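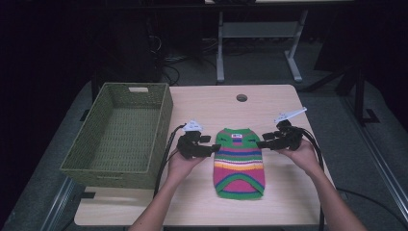

Fold it the way you would want to find it on a cold morning, Athina Sarantis told us in our first week, and start from the neck, never from the hem. We wrote that on the inside cover of our project book, and a good deal of what follows comes from trying to do as she said and finding out how many ways there are to fold a very small jumper.

Our project looked at how knitted things for pets are sorted, folded and put away before they go out to new owners. We chose it partly because Catarina Baptista had been knitting for the Nogueira rehoming centre since the winter, and her bags of finished jumpers kept arriving in a terrible muddle (her own word, and she laughed when she said it!). Belmiro Abreu and I did most of the folding, and Tomás Garcia kept the notes.

The striped ones were everybody's favourites. Catarina uses up her odds and ends of wool in them, so you get green next to blue next to red, then white, yellow, orange and a really cheerful pink, with a green ribbed collar and a green hem to hold it all together. Ribbing matters more than we expected when you fold. It pulls inwards, so a jumper that is wide across the back still ends in a narrow neck, and if you fold straight down the middle the two halves don't quite meet.

We tried 2 methods. In the first, the jumper lies flat with the neck away from you, both sides come in towards the centre, and then the hem goes up to the collar. In the second you roll from the hem. Rolling was quicker, and Belmiro still prefers it, but the rolls came undone in the basket as soon as anyone went looking for a particular size. The flat fold stayed put, and it left the label near the collar on top where you could find it.

We folded 28 jumpers each way over one long Sunday, with a stop for soup. The thicker wool gave us the most trouble and we never got a really neat parcel out of the chunky ones, so Catarina now lays those flat at the bottom of the basket and puts the others over them. Tomás would like to try the same thing with blankets in April, if we can borrow a bigger table.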